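From: Liya Hadgu
To: Vultolport evaluation list
Subject: Re: Bameck hand-held gripper kit, trial terms and flat objects

Dear colleagues,

Thank you to those who sent remarks on the draft review. I am replying to Mr. Torvik's message, quoted in part, so that the record of the trial stays in one thread.

> Sverre Torvik wrote:
> Before Seltedbridge commits to the kit, we would like to see more
> on wide, flat items. The vendor's sheet speaks mostly of cups and
> boxes. Our own work is with plates, lids and trays. We also need
> to know what the 30-day trial covers, and who pays for return
> freight on the case.

On the terms: the trial period is 30 days from the date of delivery. Bameck covers freight in both directions if the case is returned complete. The kit comes with 2 sets of fingers, and a further set may be ordered under part number 219. Orders for parts should go through Viorica Stojanović, who holds the account with the supplier, Živković.

On flat items: Genowefa Tokarz has added a round disc to the object list and has asked each operator to record 17 attempts from different starting positions. A disc wider than the fingers can open must be taken at the rim or tipped, and the review will report these two methods separately. The height of the rim matters here as well – a thin sheet lying directly on a table gives the fingers very little to close on. We will not publish a score for this class of object until Hrvoje Perić has checked the recordings.

Sites that wish to be named in the October report should send their notes to me by noon on the closing day. Please state which set of fingers was fitted and whether the screws were tightened before the session.

Disc item, wood table, fingers open:
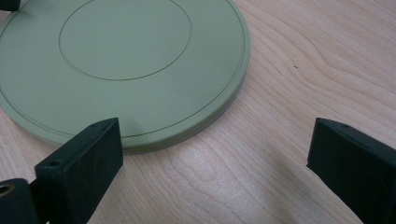
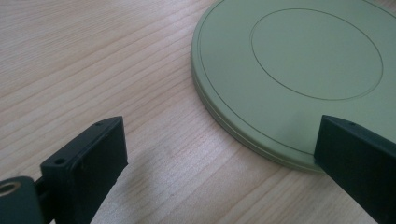 One further point was raised by two sites and is answered for all.

Can the kit be used during the trial without a paid license for the recording software?
The trial license is included with the case and runs for the same 30 days. Recordings made in that time remain with the site and may be exported after the license ends.

With regards,
Liya Hadgu
Equipment Review, Vultolport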